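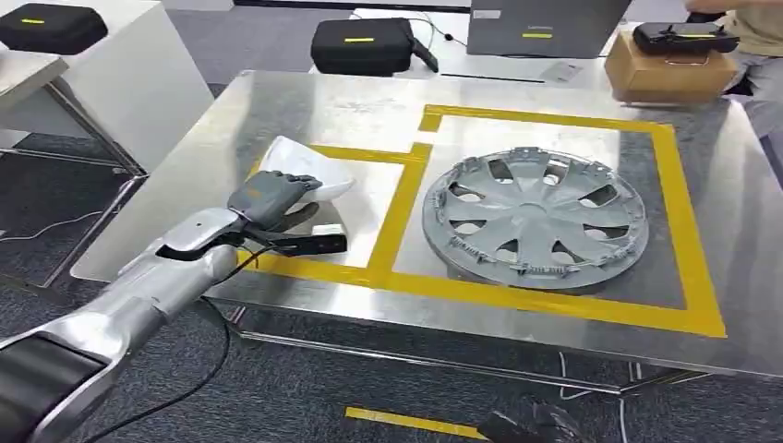

Page 3 of 4

Item 5, the hubcap table. I'm taking notes again, so forgive the wandering. We picked up where we left off before the break, with the arm and the hand we run for the Barroso job.

First, the tape. I re-laid the yellow lines on the steel top last week and everybody seems happy with them – big rectangle for the hubcap, smaller one branching off it for the white plastic piece. Lurnirum wanted paint. I said no, we'd only be scraping it off in November when the Nernar parts come in, and that was agreed. The metal is getting scuffed, but it's fine to work on.

Next, the hand. Its fingers curl over the rim of the white piece well enough, but the index finger was closing late again. I swapped the tendon and ran 68 lifts, 13 of them bad, nearly all in the first batch before I redid the zero position. So please, redo the zero after any finger work! It takes two minutes. I'll put it on the card.

Then we got onto the cable, which took up most of the meeting (sorry). It hangs in a loop off the forearm and drops past the front edge of the table. I'd like it clipped higher. Mestham would like it left alone until their 700-hour service, when the sleeve comes off anyway. We settled on one soft clip near the elbow, slack left in, and a look at it every morning before power-up.

Hubcaps go down face up, clips and all. Somebody asked if we could flip them. Not with this program, no.

To do:
Me – clip, zero card, order two spare tendons.
Mestham – confirm the service slot and send the torque figures for the wrist bracket.
Lurnirum – new tape, same yellow, same width.

Item 6, parking, is on the next page.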